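Visit report: Billow household textiles site, Curnberg

The visit took place in July at the invitation of Billow, which supplies cleaning cloths and small kitchen goods to hotels and serviced apartments. Members of the Loltel housekeeping group met at the main entrance at 9:30 a.m. and were issued visitor badges. The program covered the stockroom, the sample library and the folding area, with time for questions over lunch.

The stockroom was shown first. It holds 2000 cloths of each standard weight, shelved by color. Blue is reserved for general surfaces under the Loltel color plan, and the group was pleased to learn that the shade will stay the same in the coming order. Packs are now made up in bundles of 39, a number that fits the existing cart drawer but will require a change to the count sheets.

The sample library contains 206 fabrics on numbered cards. Members were free to handle them. Several preferred the deeper pile for drying counters, although it takes up more room when folded.

The folding area was the part of the visit most members had asked for. Work is done on a plain tabletop at standing height – the cloth is laid flat, smoothed toward the corners and brought edge to edge before the second fold. Billow recommends turning the sewn tag to the inside so that stacks present a clean face on the shelf. Hems are checked at the same time, and any cloth with a lifted border is set aside for rags. 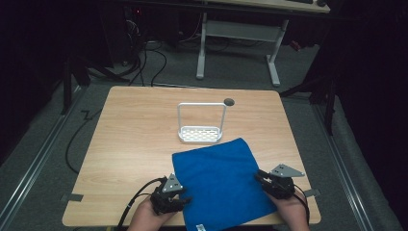
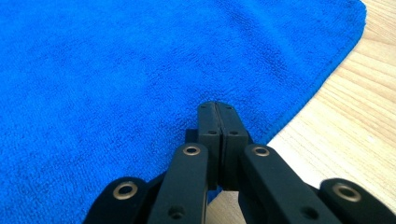 Blue towel on the folding table.

Slaoui asked whether thirds would be better than quarters for narrow shelves, and remarked that quartered cloths at the Curnberg properties tend to slide forward when the stack is more than a few inches high. Billow agreed to send a sheet showing both folds.

Lunch was served at noon. Discussion turned to laundering, and the group was advised to wash microfiber apart from cotton and to leave out fabric softener. A trial order of 100 cloths was proposed for the two smaller properties, with delivery to the rear entrance before 8 a.m.

The group thanks Billow for its hospitality. Members who wish to keep their sample cards may do so; all visitor badges should be returned to the Loltel front office.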